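Homework

Aurelia Reisinger had been told to bring in 20 good stitches by the end of April, and so far she had five, if the examiner was feeling generous and had left his glasses in Otcombe.

The pad cost more than her shoes. It was the color of a person who had never been outdoors, and the teaching hospital at Condori charged 800 for a box of them, which explained why everyone in her year treated theirs like heirlooms. Hers lived in the bread drawer. Her roommate had once come close to making a sandwich.

She practiced in Room 207, after supper, when the radiators knocked. Tie one, breathe, tie the next. The first knot always came out smug and tight. The second could tell she was pleased with herself.

"You're strangling it," said old Pisevlow from the doorway, eating a pear.

"It's synthetic."

"It's somebody's uncle. Loosen up."

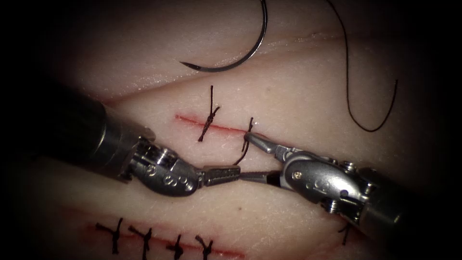 "How tight is it supposed to be, then?"

"Tight enough that the edges touch, and then you stop."

He finished the pear, looked for a bin, and put the core in his coat pocket. Aurelia picked up the thread again. Somebody's uncle lay there and waited.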